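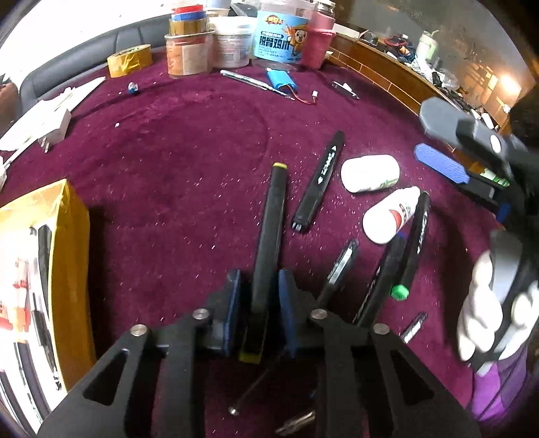
4. What people write on frozen food

4.1 Getting into the freezers

I should say at the outset that I never planned to write a section on labels. The Bindville study was meant to be about what people buy in bulk and whether they end up eating it, and the interview guide had exactly one line on labelling, stuck in near the end with the questions on defrosting. Then I started standing in laundries and garages with the freezer lid up, and people wanted to talk about the writing! So the guide got rewritten after the third visit, and what follows comes from the 23 households I went back to in October with the longer version.

The visits all ran the same way. We'd have a cup of tea, go through the shopping diary, and then the person who did most of the cooking would take me to the freezer and pull things out in whatever order they liked. I wrote down the wording of each label exactly, spelling and all, and asked what it meant. I didn't ask anyone to tidy up first (a few had anyway, and told me so). In two homes there was both an upright in the kitchen and a chest freezer out the back, and I treated those as one freezer for the counts, though I'm now less sure that was the right call. The back freezer is a different animal. Things go into it with a plan and come out of it with a torch.

For the close reading I drew a sample of 100 home-packed items, leaving out anything still in its shop wrapping. A bag of Porkis sausages in its original tray doesn't count, but the same sausages split into smaller bags do. Niamh Ó Riain coded the set separately from me and we then sat down and argued over the ones where we differed, mostly to do with whether a person's name on a tub is a description of the contents.

4.2 Contents, dates and other things

Of the 100 items, 70 had some writing on them. I'd expected the date to be the main event, going by every food safety leaflet I've ever picked up, and it was often missing altogether. People wrote what the food was, or what it was for, and trusted themselves to remember the rest. "Soup" was a common one. So was "soup?", which I was delighted by, and which its author explained had been added a good while after the tub went in.

Where there was a date, it took some reading. Day and month with no year was the usual form, and that's fine in an upright that gets turned over often, less fine at the bottom of a chest freezer where last winter's mince and the winter before's look much the same. One woman wrote the date she wanted to eat the thing by, her husband wrote the date it went in, and they'd been doing this in the same freezer for years, each reading the other's labels the wrong way round. They worked this out in front of me. I put my pen down for a bit.

The labels I found most interesting were the ones that gave instructions to somebody else in the house. "Not for the dog." "Leave for Sunday" (any old Sunday, I gathered). "Mum's, ask." Niamh and I ended up calling these claims, and we gave them their own code, as they don't tell you anything about the food at all. They turned up nearly always in homes with teenagers or with adult children who'd moved back in, and the handwriting tended to be larger. I can't prove the larger part, I didn't measure it, but it's in my notes over and over.

4.3 Pens, tape and where they live

I'd also undercooked the question of what people write with. Black markers of the general kind in Figure 1 were what most cooks reached for, and a fair few had firm views on thick versus thin tips. Biro on masking tape came next. A handful used proper freezer labels, and one man had a roll of Kofler labels he'd bought for a jam-making phase and was slowly getting through on bolognese.

Whether a packet got labelled had a lot to do with where the pen was kept. In kitchens where the marker lived in the same drawer as the bags, labelling happened as part of bagging up. In kitchens where it lived in the study, or in a school pencil case, or "somewhere", the food went in bare with every intention of going back to it. I asked one participant how often she'd gone back and she just laughed. This fits with what the shopping diaries say about bulk meat, where the portioning gets done late in the evening, after the kids' tea, by someone who'd like to sit down.

Surfaces gave people grief too. Ink on a bag that has already frosted over won't take, and writing on the lid of a tub is only good until the lids get swapped, a complaint I heard in nearly every home with a mismatched tub cupboard. Hernavia tubs, the sort with the panel on the side for writing, were popular for this reason, although the owners tended to write on the lid all the same.

4.4 A few cautions

Everyone in this part of the study had already agreed to let a stranger look in their freezer, and I'd guess that leaves out the people with the wildest ones. I also saw each freezer on one day. A packet with no label might have been bagged that morning with the pen still to come, and I had no way of checking other than asking. And my own presence did things: at one house the cook went and fetched a marker while I was still writing and labelled three bags of curry on the spot. I've coded those as unlabelled, which she thought was very harsh.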